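4.2 The bed as a sorting table

I want to spend a bit of time on beds, because when I started this project I had them down as furniture for sleeping on and gave them a single line in my coding sheet. By the second household that line was hopeless. Clothes went onto the bed when they came off the line, when they came out of the drawer, when someone changed their mind about what to wear, and when someone was packing to visit a sister in Clundach. I ended up with 96 separate notes about garments on beds, and I hadn't asked a single question about it!

The pattern I kept running into is what I've called resting (Ah-rin Moon, who coded the second set of notes with me, preferred "parking", and we argued about it for most of August). A resting garment has been put down with no clear plan. It isn't dirty enough for the hamper and it isn't clean enough, or folded enough, for the drawer. People were quite relaxed about this in the morning and a good deal less relaxed by bedtime, when the thing had to go somewhere or spend the night on the floor.

Dark clothes were the worst offenders. One woman in the Vusura flats told me her black things "live on the bed and holiday in the wardrobe", and her husband laughed so hard he had to put his tea down. Her reasoning made sense to me once she'd gone through it. Black gets worn two or three times between washes in that household, it shows lint if it's shoved in with the towels, and you can't tell one black top from another once they're stacked. So they stay out where she can grab them by a sleeve.
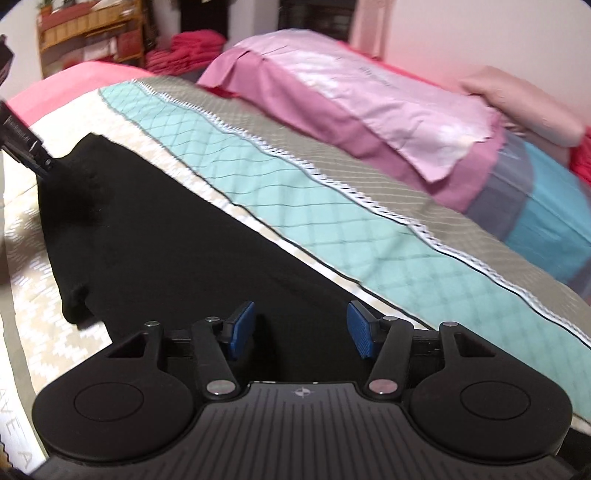 Folding was where people differed the most. I'd expected everyone to pick up the garment, fold it and put it away, more or less in that order, and a fair few did. But plenty of people straightened first. They'd tug at a corner, smooth out the middle with a flat palm, find the shoulders, and only then decide whether it was worth folding at all. I've counted straightening as its own step in the tables because it often happened alone, with the person wandering off afterwards to check on the rice or answer the phone.

The covers matter more than I'd have guessed, too. On a plain sheet people tended to fold anywhere. On a quilted or striped bedspread several of them used the pattern as a guide, lining a hem up with a band or a seam without seeming to notice they were doing it. When I brought this up later, two of them denied it flat out and then did it again while we were talking. I don't want to lean on this too hard. Quilting also grips the cloth a little, so a sleeve stays where you leave it, and I can't separate that from the visual side of things with the notes I've got. Sfakianakis suggested I try a plain blanket and a striped one in the same room, and I'd love to, but it'll have to wait for another grant.

Pillows came up as well, mostly as a boundary. In nearly every home the head of the bed was off limits to clothes, and I heard some version of "not on the pillow" from people who were perfectly happy to heap a week's washing on the other end. The reason given was usually cleanliness. One older man at Plekley said his mother would've come back from the grave. Kids ignored the rule completely.

Figure 6. A black garment on a striped, quilted bedspread.

I should own up to a weakness in all this. Having me standing in the doorway with a notebook probably sped things up. Several people apologised for the state of the room and started tidying before I'd got my shoes off, so my resting times are likely too short. Ah-rin thinks the order of steps is still sound even if the timing isn't, and I've come around to her view. The interviews from July 2007 help a bit here, as people were describing what they'd done on days I wasn't there, and their accounts run noticeably longer and messier than anything I watched.

The next section deals with chairs, which get used in much the same way but hold a lot less and don't have to be cleared before anyone can go to sleep.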